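貸別荘だより 6月号

湖畔の貸別荘「Preleck」ご利用案内の変更について

いつも貸別荘Preleckをご利用いただき、ありがとうございます。夏のご予約が増える時期になりましたので、今月号では設備の入れ替えと利用方法の変更点をまとめてお知らせします。すでにご予約を済ませている方も、出発前に一度目を通してください。

寝室とリネン

2階の和室に置いていた布団を、すべて新しいものに替えました。敷布団は以前より厚手で、マットレスを重ねなくても使えます。押し入れの上段に掛布団と枕、下段に敷布団が入っています。お帰りの際は畳んで部屋の隅に寄せておいていただければ、押し入れに戻す必要はありません。

1階の洋室はツインのままです。窓側のベッドの読書灯が暗いというご意見を何度かいただいていたため、電球を明るいものに取り替えました。シーツとタオルはご予約人数分を用意しています。連泊の方で交換をご希望の場合は、前日の夕方までに管理棟へお知らせください。追加のバスタオルは洗面所の棚にあります。

台所

ガスコンロをIHに変更しました。これに伴い、土鍋とアルミの雪平鍋は片付けました。備え付けの鍋とフライパンはすべてIHに対応しています。ご自宅から鍋を持参される方は、底の表示をご確認ください。炊飯器は5合炊きです。

調味料は塩、砂糖、しょうゆ、サラダ油を置いています。開封後の調味料を残していかれる方がいらっしゃいますが、次のお客様にはお出しできず、こちらで処分することになります。お持ち帰りにご協力ください。

一番近いスーパーは駅前の店で、夜8時に閉まります。到着が遅くなる日は、途中の国道沿いで買い物を済ませてから来られるほうが確実です。別荘の近くに夜開いている店はありません。

インターネットと鍵

無線LANは全室で無料でお使いいただけます。昨年まで2階の奥の部屋で電波が弱かったため、廊下に中継器を付けました。接続名とパスワードは居間の案内ファイルの1ページ目に記載しています。中継器のコンセントは抜かないようお願いします。

玄関の鍵は暗証番号式になりました。番号はご到着の前日にメールでお送りします。管理棟での鍵の受け取りは不要ですので、そのまま別荘までお越しください。メールが届かない場合は、迷惑メールの振り分けをご確認のうえ、管理棟までお電話ください。電話の受付は夜9時までです。

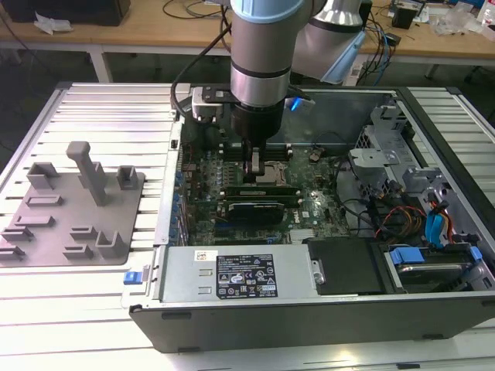 デッキとバーベキュー

湖に面したデッキの床板を張り替え、階段に手すりを付けました。朝露で滑りやすいことがありますので、早朝に出られる方は足元にお気をつけください。デッキ用のサンダルは掃き出し窓の脇にあります。室内履きのまま外へ出ないようお願いします。

バーベキュー台の貸し出しは1回2,000円です。網と火ばさみ、着火剤が付きます。炭と食材は各自でご用意ください。炭は管理棟でも販売しています。使用後の灰は、デッキ下の金属製のバケツに入れて水をかけておいてください。ごみ袋には入れないでください。風の強い日は火の使用をお断りすることがあり、その場合、貸し出し料はいただきません。

花火は手持ちのものに限り、駐車場脇の砂利の場所でお楽しみいただけます。夜9時以降はご遠慮ください。湖岸での花火は町の決まりで禁止されています。

ボートと自転車

カヌーとボートは、桟橋のたもとにあるBraderが今年も営業しています。別荘の宿泊者は予約票を見せると、救命胴衣を追加料金なしで借りられます。小さなお子様用のサイズは数が限られていますので、人数が決まったら早めにお店へご連絡ください。

自転車は別荘の物置に2台あり、無料です。どちらも大人用です。湖を一周する道は舗装されていますが、北側の一部に歩道のない区間があります。ゆっくり走って55分ほどの道のりです。途中のベーカリーPinheiroは朝7時に開店し、食パンは昼前に売り切れることが多いようです。外にも席があり、自転車を止める場所もあります。

駐車場とバス

駐車場は普通車で2台分です。3台以上でお越しになる場合は、管理棟の横にお止めいただけますので、ご予約時にお申し出ください。奥の区画は木の枝が低く張り出しています。屋根に荷物を載せた車は手前の区画をお使いください。

電車でお越しの方は、駅から湖畔行きのバスをご利用ください。停留所「桟橋前」で降り、坂を上がって左側です。最終便は夕方6時台に出ます。乗り遅れた場合はタクシーになりますが、駅前に待機していないこともありますので、電話で呼んでください。番号は予約確認メールの末尾に載せています。

ごみの分別

可燃、びん・缶、ペットボトルの三つに分けて、勝手口の外の収納庫に入れてください。ふたの留め金は必ず掛けてください。開いていると夜のうちに動物に荒らされます。生ごみは水気を切り、袋を二重にしてください。

冬のご予約について

冬期のご予約は、9月の初めから受け付けます。年末年始は例年どおり3泊以上でお願いしています。今年の冬から、スキー場へ行かれる方のために玄関脇の土間に乾燥用の棚を設けます。板とブーツのレンタルはGokevikで取り扱っており、前日までの予約で別荘まで届けてもらえます。冬期はスタッドレスタイヤが必要です。

ペット同伴のお問い合わせも増えていますが、現在のところお受けしていません。

次号では秋の休館日と薪ストーブの使い方をお知らせします。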